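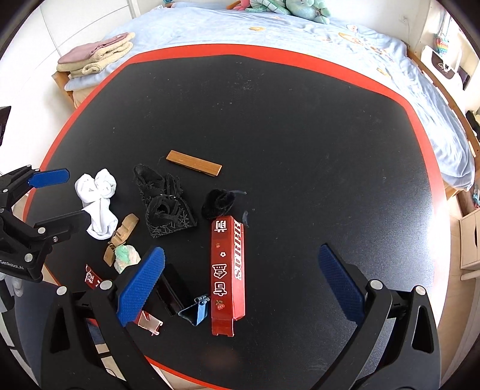

Wood and cloth on a black tabletop. Both materials began as living things or as threads.

What Are Things Made Of? Fabric and Wood

Look at the clothes you are wearing. Now look at the floor, the door and the chair nearest to you. Every one of these was made from a material, and every material came from somewhere. This page explains how two very old materials, fabric and wood, are made and why people still use them.

What is fabric?

Fabric is another word for cloth. Most fabric is made of thread, and thread is made of fibers. A fiber is a very thin strand, like a hair. One fiber is weak and easy to snap. When many fibers are twisted together, they grip one another and become strong. This twisting is called spinning.

Some fibers come from plants. Cotton grows as a fluffy white ball around the seeds of the cotton plant. Linen comes from the stem of a plant called flax. Other fibers come from animals. Wool is the coat of a sheep, and silk is the long thread a silkworm makes for its cocoon. There are also fibers made in factories, such as polyester and nylon. Most of these start as oil, which is melted into a kind of thick syrup and pushed through tiny holes.

How does thread become cloth?

There are two main ways.

Weaving uses two sets of threads. One set is stretched tight on a machine called a loom. The other set goes over and under, over and under, from side to side. Bed sheets and jeans are woven.

Knitting uses loops. Each new loop is pulled through the one before it. Loops can open and close a little, so knitted cloth stretches. Socks, sweaters and most T-shirts are knitted.

You can check this at home. Find an old T-shirt and a handkerchief, and pull each one gently from side to side. Which one stretches more?

Why do edges fray?

When woven cloth is cut, the threads at the edge have nothing to hold them in place. They work loose and hang out. This is called fraying. People who sew fold the edge over and stitch it down to stop it. The folded edge is called a hem. Sometimes a designer leaves an edge frayed on purpose.

Stitches can also be used for decoration. Making pictures or patterns with thread is called embroidery, and it is very old. Flowers, stars, leaves and animals are all common patterns.

What is wood?

Wood is the hard part of a tree, underneath the bark. It is made of tiny tubes, much too small to see one by one. While the tree is alive, some of these tubes carry water from the roots up to the leaves. Most of them run the same way as the trunk. When a tree is cut into boards, the tubes show as lines, and these lines are called the grain.

Wood splits easily along the grain. It is much harder to break across the grain. Carpenters think about this each time they cut a board.

Hardwood and softwood

Trees that lose their leaves in winter, such as oak and maple, usually give hardwood. Trees with needles and cones, such as pine, give softwood. The names can be confusing. Balsa is so light that it is used for model airplanes, and yet it is a hardwood.

A visit to the Gamari Workshop

Athina Bakalis teaches weaving and woodwork at the Gamari Workshop. Each March she sets up a small floor loom for visiting classes. It holds 54 threads, and a class of beginners can weave a scarf on it in six hours if everyone takes a turn.

"Children expect the loom to be difficult," she says. "The hard part is putting the threads on. After that, the hands learn quickly — even small hands."

The workshop also keeps a slice of an oak trunk for visitors to study. Each year a tree in a cool climate adds one new ring, and children are invited to find the ring for the year they were born.

Words to know

Embroidery: decorating cloth with stitches
Fiber: a very thin strand
Grain: the lines that run through wood
Hem: a folded and stitched edge
Loom: a machine for weaving

Text by Fotini Manolakis for the Naten Children's Library.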